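Beddoe House – shared laundry and back hall, safety walk-through
14 Jan 2021

The house went up in 1931 and she has her moods, so please bear with my comments, which I'm afraid have grown again.

Front steps and handrail – OK. Lovely and solid since the new bolts went in last July.

Hall lights – 2 bulbs out by the mailboxes. I've put them on the Lokora order.

Smoke alarm – OK. Pressed the button, heard it clear up on the top floor (sorry, everyone!).

Fire extinguisher – gauge in the green, tag needs signing. 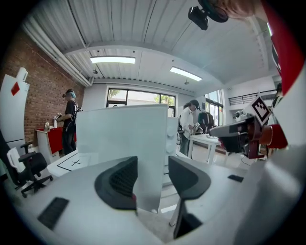
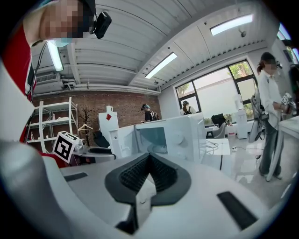
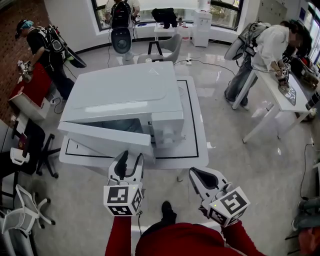

Desmond Villanueva wrote back that the lint trap should be checked every week, not every month, and that the dryer hose behind it wants replacing before anything else on this list. I think he's right, and I've moved it to the top.

Dryer hose – REPLACE. Fisteck carries the metal kind, 8 feet long, and we can trim it.

Water shutoff – turns, but stiffly. A little oil, and a label so a newcomer can find it in a hurry.

Back door – sticks at the bottom. Please don't prop it open, however nice the breeze is.

Still open: hose, bulbs, tag, label, door.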